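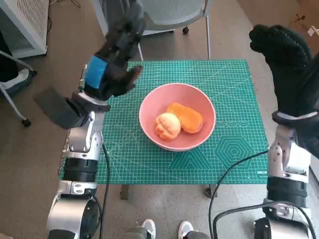
Solar charging of a camper van house battery
Areeba Minhas and Bastian Diekmann
2018-07-01

The question was whether a roof panel can keep a camper's second battery full through a normal week of use. The Zokex charge controller we were given claims it can. We doubted that from the start, and we still do.

Our setup was a 50 watt panel, the Zokex unit and a used lead acid battery from Reisinger. The load was a small fan and two LED strips, switched on every evening. We logged the battery voltage morning and night.

On clear days the battery got back most of what the fan took out. On cloudy days it did not come close. By the last morning our estimate of the charge left was around 71 percent, and voltage alone is a poor guide -- a shunt would have told us more. Marisol Oyelaran pointed out that our battery was old and may have lost capacity before we began. Fair enough, but most campers have old batteries too.

The "smart" mode made no difference we could measure. The manual does not say what it does.

Next time: a new battery, a real current log, and a second controller to compare against.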